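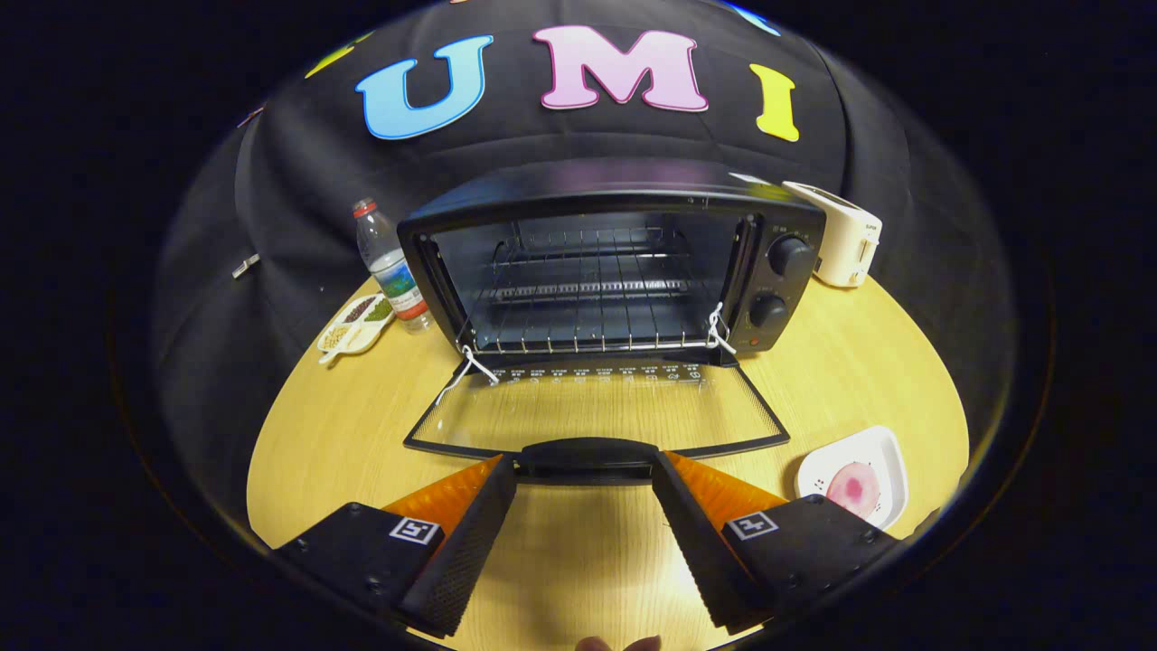
Irena Walczak had the Vumadow kit on loan for 19 days, and on the last of them she still hadn't written the review.

She had the first line. "The Vumadow hand unit costs $3,329 and comes in one case." After that she had notes. The grip pads were good. The manual was bad. The support line was a man named Ryszard who answered on the second ring and knew the answer every time.

"What did you do with it today?" Wenche asked from the doorway.

"Oven door."

"You did the oven door yesterday."

"I did it slower today."

Wenche came in and sat down. She ran the magazine and paid for the reviews, and she liked them to end with a number out of ten. "Would you buy it?"

Irena thought about it. The Tekum was cheaper, but its fingers were stiff and she had broken a cup with one in March. With the Vumadow you could feel the handle take the weight of the door. Her wrist hurt by noon, though, and the case didn't close unless you packed it in the right order.

"If I had a lab, yes," she said. "If I had a kitchen, no."

"Put that in."

"It isn't a number."

"Then put in a number too."

After Wenche left, Irena picked up the unit and did the door again. Down, then up. She did it until the light in the window went gray. Then she called the support line.

"It's Irena Walczak," she said. "I have to send it back tomorrow. What goes into the case first?"

"The charger," Ryszard said. "Then the strap. Are you done with it already?"

She looked at the oven. "I could use another week," she said.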